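The Night Bus to Clarnbridge

Ilze Vasiliauskas sold the piano on a Tuesday in February. The man who bought it brought a van and two nephews, and they had it down the front steps before her coffee was ready. She counted the money on the kitchen table, put it in an envelope and wrote her sister's name on the front.

She had not seen Rozália Bognár in 16 years. They were half sisters, same mother, and they had stopped speaking over that piano. Rozália had wanted it. Ilze had the house, and the piano was in the house, so it stayed. Neither of them played well.

The bus left at ten at night. Ilze took a seat behind the driver and held her bag in her lap. A boy across the aisle ate sunflower seeds and dropped the shells into his hat. Somewhere past Cavero it began to sleet, and the driver turned the radio off so he could concentrate.

She tried out what she would say. I brought you your half. That sounded like a business deal. I should have called – that was true, but it was a poor thing to carry for more than 30 miles on a bus. 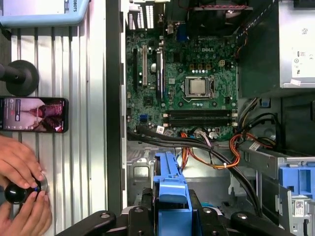 Rozália lived over the repair shop she had run since her husband died. The light was on when Ilze got there, though it was well past midnight, and the side door was open. Her sister was at the bench in a man's cardigan, bent over a computer lying on its side with the cover off. She was older and heavier, and she had their mother's way of breathing through her mouth when she worked. "Shut the door," she said, without looking around. Ilze shut it. She came and stood at the bench and looked down at the green board, because it was easier than looking at her sister. There was a round silver battery in it, like the one in a watch. "Is that what's wrong with it?" she asked. Rozália said it might be. She said people always hoped it was the battery.

Ilze put the envelope down beside the screwdrivers. Rozália read her own name on it and wiped her hands.

"What is it?"

"The piano."

Rozália opened the flap and looked in, and closed it again. "Who bought it?"

"A man named Qiu. He has a daughter who's learning."

"Is she any good?"

"I didn't ask."

Rozália put the envelope in the cardigan pocket. Then she pulled the other stool out from under the bench with her foot and went to see if there was any soup left.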